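How to Trace and Clear a Grip Fault on a Two-Arm Peg Cell

The fault this page deals with is a hand that closes, reports a good grip, and then drops the part or carries it at an angle. On our cell it showed up in February on the right hand. The controller logged error 513 (grip lost during move) a few times a day, then every few minutes. The left hand ran the same program without a single fault.

The steps are written for the Femiswood cell controller running the Rera motion software. Menu names may differ on other versions, but the order of checks should hold.

1. Stop the cell properly

Press pause and wait for both arms to settle. Then press the emergency stop. Do not go straight to the emergency stop unless someone is in danger. On our arms the brakes let the wrist sag slightly as they engage, and if the fingers are around a part at that moment they can bend a peg or shift a holder. If a hand is holding something, support the part, open the hand from the pendant in manual mode, and then hit the stop.

Lock the stop button before reaching over the table. Both arms share one work area, and a fault on one side does not disable the other. We had a near miss because the right arm was in fault and the left was still in auto.

2. Save the log

Save the log before clearing the error. Clearing it wipes the motor current trace, and you need that trace for step 4. The file holds the last 1,000 grip events. Go to Diagnostics, Hand, Export, and pick the hand that faulted.

3. Check the parts and fixtures

Take the parts off the board and try each peg in its slot by hand. It should go in with light finger pressure. Look for burrs and for grease on the larger cylinders. Push sideways on each plate and holder. If one of them moves, tighten it and rerun the program before you touch anything else. 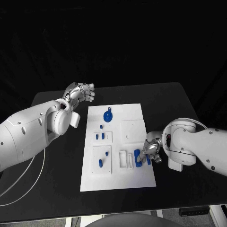
The large cylinder was the part we dropped most often, and for a while we blamed the part. We cleaned it, swapped it for a spare and got the same error, so it is worth trying a spare early and saving yourself the afternoon.

4. Compare the current traces

Open the exported file and look at the finger current at the moment of closing. A healthy grip climbs quickly and then holds flat. Ours climbed, held, and fell off as soon as the wrist turned. Of 639 right-hand grips in the log, 57 had that drop, and all of them came with the wrist rotated past its halfway point.

A drop tied to wrist angle points to the cable or its connector. A drop that happens at any angle points to a finger motor or tendon.

5. Reseat the hand connector

Switch off at the main breaker and wait five minutes. Unplug the hand cable at the wrist, check for pushed-back pins, and plug it in until the latch clicks. Leave enough slack for the wrist to turn through its full range. Ours had been tied too short after a service visit at the Dravudow shop, and each full turn pulled on the plug.

6. Test at low speed

Run at 10 percent with no parts, then with the small pegs, then with the large cylinder. Keep one hand on the stop. Go back to full speed after 20 clean cycles. If error 513 comes back, replace the cable.

Do not raise the grip force to hide the fault. We tried it, and it cracked a holder.

Related pages
Resetting the home position after an emergency stop
Error 513 and other hand codes
Setting shared zones for two arms
Cable routing notes from the Fajardo cell
Replacing a finger tendon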